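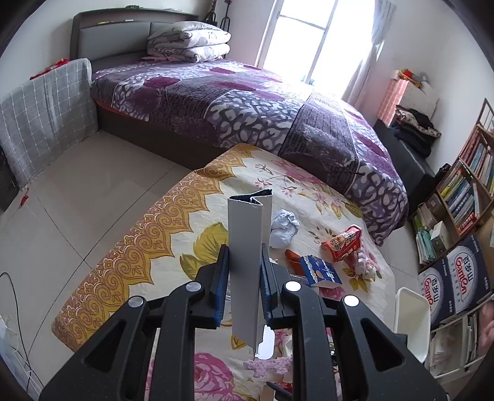
Cilter Room Tidy Kit

For guest houses, student halls and anyone else whose staff spend the day picking up after people who have gone out

The Cilter is a pair of hand-held grippers and the software that goes with them. Your housekeepers use the grippers to tidy a room, the software learns from how they did it, and in due course a machine takes over the dullest part of the round. That part is rubbish. We asked, and everyone said rubbish.

We should say early on that it won't make a bed. Every visitor to our stand asks, usually before they've put their coffee down. Beds are a different product and, going by our last attempt, a different decade.

What changes for your staff

Less than the brochure for the last system promised, and in a different order. For the first few weeks your people will be slower, because they're working with jaws where they used to have fingers. They will also have opinions. Write these down. Jonas Aebischer, who runs training for us, keeps a file of them, and the best ones have gone into the current version. The worst ones were about Jonas.

After that the job splits. Someone still walks the corridor and decides what is rubbish and what is somebody's half-finished homework, and this remains skilled work. The bending, pinching and carrying can be handed over bit by bit. Godine, a student residence with 119 rooms, began with wastepaper and nothing else. Its housekeepers kept their hours and got a longer lunch, which they had been asking for since before we turned up.

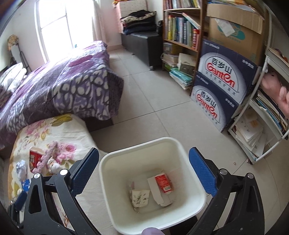

We do get asked what happens to jobs. Our contract has a line in it saying that hours saved in the first year go back to the team who did the teaching. Some managers cross it out. We then ring them, and it's a fairly short call.

What it handles well

Flat and folded card, cartons, crumpled paper, small soft things. The ribbed pads grip from both sides, so a strip of card stays upright on the way to the bin.

What it handles badly

Anything sticky. Coins. Single socks, which it picks up perfectly well and then has no idea what to do with, much like the rest of us.
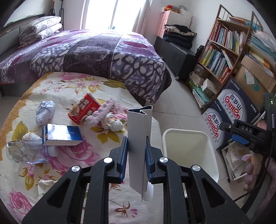 Training goes best in a room that looks lived in. Our first customers would tidy up before the session, out of politeness, and we'd have nothing to teach with. Leave it all out. A crumpled plastic bag, a bottle on its side, an open snack box and a plush toy on the same flowery sheet will teach the software more than a whole morning of clean desks, and the toy matters most, as it's the one thing there that must on no account end up in the wastebasket. Put the bin where your staff would normally have it, too.

In the kit

Two hand-held grippers, left and right
Spare pads, 3 pairs
Cables and a carry case
Software for one site, up to 200 rooms
The Seminar, our half-day course, held at your place with your mess

The Seminar can't be taken off the order. We tried selling without it, and the kit spent its time in a cupboard at Sibiya until December.

Questions we get a lot

Is it heavy? Heavier than a litter picker. Swap over every so often and let the tall person do the low shelves for once.

Will it record our guests? Sessions are run in rooms where the occupant has said yes. Your staff can stop at any point and have that session wiped, and they don't have to tell us why.

Can we buy one gripper? You can. Product code 187, single, right hand. People generally ring back for the left.

Prices are on request, and the request goes to a person, who is at her desk until four.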